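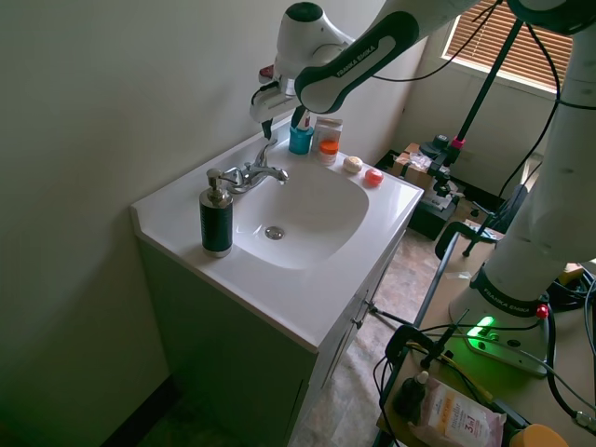 June 9, 2023

I had every intention of going to bed early and instead I spent the whole evening on the bathroom sink, which is how these things go with me. I only went in to wash my hands! But then the cream soap was sitting there on the ledge again, and I picked it up to wipe underneath, and once you've wiped under one thing you have to do the next thing, and there went the evening.

Margaux says a sink should have soap and a toothbrush on it and that's all a grown woman needs. Margaux has a closet in the hall for everything else. I have the two cupboard doors under the basin, and behind them is the pipe, and around the pipe is every cleaning product I've bought since I moved in, so the things I use each day live up top where I can reach them half asleep. I don't mind it. I like seeing my things in the morning. The teal cup I've had since the apartment on Verico Street, and it has been dropped in the tub more times than I'd care to admit and never so much as chipped, which is more than I can say for the nice ceramic one my sister gave me.

What I did do, and I'm pleased with myself, is finally fill the dark pump bottle. It had been giving me that sad spitting noise for a week and I kept adding water to it, like my mother used to, until it was hardly soap at all. I rinsed it out properly this time and poured in the good stuff from the big refill jug (2000 ml, and I bought it back in the winter, so at this rate I'll be leaving it to somebody in my will). It smells of rosemary and something else, a bit peppery. I washed my hands three times just to enjoy it.

Then the drain. I took the old toothbrush to the chrome ring and worked all the way around, and then behind the faucet, where that gray line always comes back however hard I scrub. I used baking soda first and then the Sterkness paste that Shu-fen swears by. She told me to leave it on while I had a cup of tea, so I had a cup of tea, and then I had another because there was a letter from the Després people to read about the July rent. It's going up by 26 dollars. I had been bracing for worse, so I suppose I should be grateful, but I grumbled at the teapot anyway.

I nearly threw out the little jar with the orange lid. I turned it round and round in my hand and couldn't make up my mind, and in the end I put it back, so there it stays until I have another fit of tidiness. Same with the box. I know perfectly well a person doesn't need to keep the box. I like the orange on it, though, and the counter is so very white.

Shu-fen called while I was on my knees doing the floor. She wanted to know whether I'm coming to the lake with them and I said yes before I'd thought about it, and now I'm lying here wondering what to do about the tomatoes. She also said that speckled vinyl is coming back into fashion. I don't believe her, but it was a kind thing to say, and I will give that floor this much, it hides everything. I could go a month without sweeping and only the baseboard would tell on me. The baseboard is so dark that every bit of lint shows, and I went along it with a damp sock over my hand, and the sock was a disgrace afterward.

My knees ache now. I ought to get one of those foam pads gardeners use. I think they had them at Flaleck the last time I was in, near the registers, and I walked right past.

I did want to write down that I washed my face when it was all done and stood there a good while with the towel, looking at the basin without a single spot of toothpaste in it. I know there'll be one by breakfast. I'll have a new soap dish before the lake, too, if I remember to write it on the list, one with holes so the water can run off. And call Margaux back. And ask her about the tomatoes, since she's home all that week and only two streets over.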